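Board index > Shop Talk > Refurb and Recycling

Thread: Arm on the teardown bench, five months in. What it did to our crew

drivebay_dana
Posted 2021-08-11

I promised a few people in the cable sorting thread that I'd write this up, so here goes, and it's long, sorry.

We're a mid-size refurb shop. Office desktops come in on pallets, mostly ex-lease, and we pull the drives, pull the memory, test the boards and decide what gets rebuilt and what goes for scrap. Up until March all of the teardown was hand work on two shifts. Then the company bought a cell from Vasanier, one arm over a slatted bench, and my job changed more in a few weeks than it had in the six years before that.

I used to be a teardown tech. On paper I'm now a "cell operator," which comes to the same pay plus a slightly better chair. I load the case, I check the fixture, I watch, I clear jams, I log whatever it refused to do. The arm gets the drive out and puts it in the fixture so the label can be scanned. Cables are still mine. I want to be clear about that since the sales guy was not clear about it at all! Every SATA plug and every power lead, still fingers.

Our best month so far was 3,878 drives through the cell. Before anyone asks, yes, that's with one operator a shift where we used to have three people on drives. The other two moved to board test and rebuild. One of them loves it. The other one left in the spring, and I'd be lying if I said the arm had nothing to do with that.

More later, I'm on break and the microwave just beeped.

pallet_jack_pete
Replied

So it's two jobs gone per shift and one of them quit. I don't see how that gets written up as good news.

drivebay_dana
Replied

I didn't say it was good news, Pete. I said I'd write it up. Two jobs moved, one person quit, and they did hire for board test after that, so the headcount is the same as in March. Whether it stays that way next year, I don't know and neither does my supervisor, because I asked.

socket775forever
Replied

What I'd like to know is what it's like on the body. I did teardown for four years and my right wrist is shot. Bending over a tower case, yanking drives out of a rail that doesn't want to let go, all day long. If an arm takes that part then good riddance as far as I'm concerned.

drivebay_dana
Replied

OK, back, and that's a really good question so I'll start there.

The wrist thing is real. My thumbs used to be numb by the second pallet from squeezing drive latches (anybody who has done the blue plastic ones knows, they're fine for the first fifty and then they're murder). That's gone. What I have now is a stiff neck and tired eyes. You're standing there looking into cases and at a monitor, and you can't really drift off because the minute you do it goes for something it shouldn't.

It's also lonelier than I expected. Three of us on drives meant three of us talking. I've started listening to audiobooks in one ear, which is allowed as long as the other ear is open.

Two from the cell, with one of the black-front office towers on the bench:
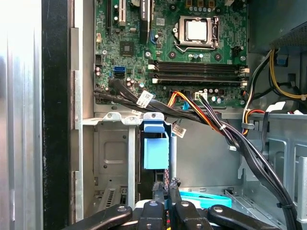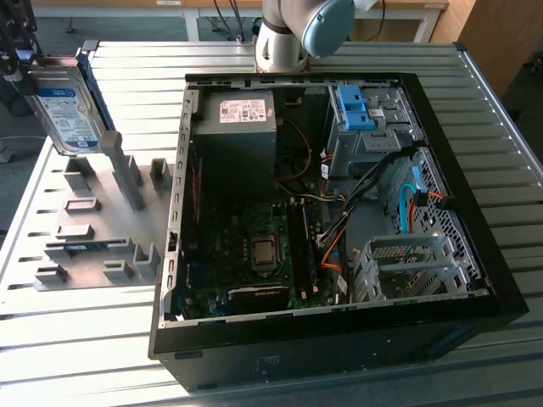

WHAT CHANGED FOR US, IN THE ORDER I NOTICED IT

1. Pace. By hand you'd go fast in the morning and slow down after lunch. The cell doesn't, so the loading doesn't either. We had an argument with management over that and got the rotation cut to 2 hours at the cell, then something else. Before that it was a full shift and people were going home fried.

2. Who gets blamed. When I dropped a drive, I dropped a drive. When the arm grabs at a bad angle, is that me for not seating the case square, or is it the program? For the first month every reject had an operator's initials next to it. We got that changed, there's a separate code now for "cell fault," and I'd tell anyone getting one of these to ask for that on day one.

3. Training. They gave us half a day. Half a day! Everything useful I know came from Radomír Trnka, who did the install and stuck around for the first weeks. He let us drive it ourselves and get it wrong. If he had just handed over the binder we'd still be calling the help line.

4. Odd cases. The standard office towers are what it was set up on and it does those well. Anything with a cage turned sideways, or a tray somebody bent, it stops and waits for me. I had 183 stops in my worst week and I was ready to push the thing out the dock door. Last week was a lot better than that but it's still every day.

5. Cables. See above. I tie them back or unplug them before it goes in for the drive. A loop of SATA cable hanging in the wrong spot is the most common reason I have to step in.

That's most of it. Ask away.

mowat_night_crew
Replied

We've got a Flernard cell over at Mowat, similar idea but with a screwdriver head on it too. Agree on number 2, big time. We never got the separate fault code and it's still a sore spot. People on nights quit logging stops at all because it made their numbers look bad, and then the day people think everything's running great. So the cell never gets fixed and everybody is mad at everybody.

Disagree on the pace thing though. I like that it's steady. I know what my night is going to look like. When it was all by hand the fast guys got the easy pallets and I got the ones with the glued-in feet.

drivebay_dana
Replied

Ha, OK, that's fair, we had a pallet hog too. I hadn't thought about it that way.

On the logging, can you take it to somebody above the shift lead? Ours only moved when we put a printed list of stops in front of the plant manager, and she could see most of them were the same three case models.

pallet_jack_pete
Replied

I'll say it again and then I'll shut up. They don't buy these so your thumbs feel better. They buy them so the next time somebody leaves they don't hire. Same headcount five months in doesn't mean much. Ask again at two years.

socket775forever
Replied

Pete's not wrong, but I'd have taken that trade at 25 if it meant being able to open a jar at 45.

Dana, is it doing memory or the processor or anything besides drives?

drivebay_dana
Replied

Drives only. Memory I pull myself, and boards go down to rebuild with the CPU still in the socket. They check for bent pins down there and they don't want anybody else touching it, me or the arm. There's talk of adding memory next. I've seen a trial of that and I'm not impressed, it pinches fine but the latches at the ends of the slot have to come open first, and some boards have hardly any room there – you really want a fingernail.

Pete, I do hear you. I've been putting in for the board test training myself for exactly that reason. If they're going to keep one person at that bench I'd like to be somebody who can also do the next bench over.

bench_newbie
Replied

Hi, long time reader. We're getting one in the fall (from Varnar, if anybody knows them?) and they've asked for two people to volunteer as operators. I'm tempted but my coworkers are kind of side-eyeing anyone who says yes. Did you get that?

drivebay_dana
Replied

Oh yes. I got called "the robot's assistant" for weeks. It fades once they come over and see you wrestling a stuck tray out of a cage with the arm parked behind it doing nothing.

Don't know Varnar, sorry. If you do say yes, get it in writing what the job title pays and how long you stand there before you rotate. And be there for the install, even if you have to swap a shift to do it. I stood behind Radomír for two days asking dumb questions and I still use the answers.

mowat_night_crew
Replied

Second the install advice. Also ask who is allowed to edit the program. At our place it's one guy on days, so if it starts missing at 1 a.m. we just go back to pulling by hand till he gets in.

pallet_jack_pete
Replied

And ask what happens to the people who don't volunteer.

bench_newbie
Replied

Writing all of this down, thank you. Pete, I did ask that one, and my supervisor said "we'll see how it goes."

pallet_jack_pete
Replied

Yep.

drivebay_dana
Replied

Get that one in writing too if you can. I've got a pallet waiting so I'm off, but I'll check back tonight. Mowat, let me know if you get anywhere with the fault code – I can send you the wording we used.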